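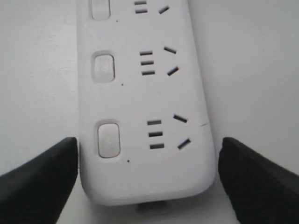

White power strip from the bench, one button per outlet.

Power strip day. December entry, started after lunch, finished with cold coffee.

I've been meaning to sort out the mains side of the long bench for ages and this afternoon I finally ran out of excuses. The old arrangement was a strip plugged into a strip plugged into the wall behind the Pasaribu cabinet, and every time someone wanted to turn off the glue pot they turned off the bench lamp as well, or worse, the charger for the Clumer batteries. So: new plan, strips with a separate button at every outlet, screwed down where a person can reach them.

The white one is the one I like. Each outlet has its own button on the left and the slots over on the right, and they're the combination kind, five slots to an outlet, a straight set and an angled pair. That matters to us more than you'd think, because the plug drawer is a zoo. Half the Prudora gear came with flat straight blades and the other half has the slanted ones, and I have personally spent a good chunk of this year hunting for adapters (found two inside a boot once, no idea). I went through everything on the bench that has a cord and sorted the plugs into two piles, straight and slanted, and then remembered the grinder, which has a third pin and goes straight to the wall socket as it always has. Please leave it there.

Cords next. I pulled out everything under the bench and there were 11 cords, of which three weren't attached to anything at either end. Those are in the shoebox on the top shelf. If one of them is yours, come and get it before the end of the month or it goes in the recycling bin. The long gray one with the tape round the plug I've already thrown out. The tape was hiding a split in the sheath, and it had been feeding the heat gun!! Don't tape cords. Cut the plug off and bin it, or bring it to me and I'll grumble and fix it.

On heat: the heat gun and the glue pot do not go on the same strip. I put my clamp meter on the feed and added up the usual crowd — lamp, chargers, label printer, the little Usico pump — and the whole lot together comes in at 50 watts or so below what I'd guessed, hardly anything. Then I switched on the glue pot and it alone pulled 1,000. So the strips get the small stuff and anything that makes heat gets its own wall socket. I've written HOT on a bit of masking tape over the two sockets by the window. Ugly but readable.

Mounting took longer than the rest of it put together. I wanted the strip along the back edge of the bench, buttons toward the person standing there, and I got it marked up and drilled on the left side and then discovered the batten behind is pine with a knot the size of a plum exactly where the right screw wants to be. Snapped one screw in it. Moved everything over by a thumb's width, drilled a proper pilot hole, fine. There's a spare hole now — I'll fill it when the filler turns up, I know we had a tub. Has somebody borrowed the filler?

Labels. I tried writing straight on the casing with the fine marker on an old dead strip first and it wiped off with one rub of a thumb, so that's no good. Printed labels stick all right on the flat part, less well on the sides where the casing curves away, so keep them up on top next to the button. Lamp, charger, pump, printer. I left one blank for whatever you're bringing along that day. Wash your hands before sticking them, I did the first batch straight after oiling the vise and had to do them over.

The meter on the workshop feed read 3,686 when I packed up. Writing it down so I can compare at the end of January and see whether switching things off one at a time makes any difference to the bill. I suspect the lamp has been on overnight most of the autumn, and some of that was me.

One gripe with the buttons: the marks on them are faint, and with my glasses off I can hardly tell there's a mark at all. I'm thinking of a dab of red nail polish on each one. Will test on the dead strip before I go near the good one.

Still to do:
Fill the spare hole in the batten.
Cord clips along the underside, the screw-in kind, the sticky ones all fell off in the summer.
Second strip for the far end, by the drill press.
Sweep up the sawdust behind the Pasaribu cabinet before it gets any deeper back there. Bring the small brush, the big one doesn't fit.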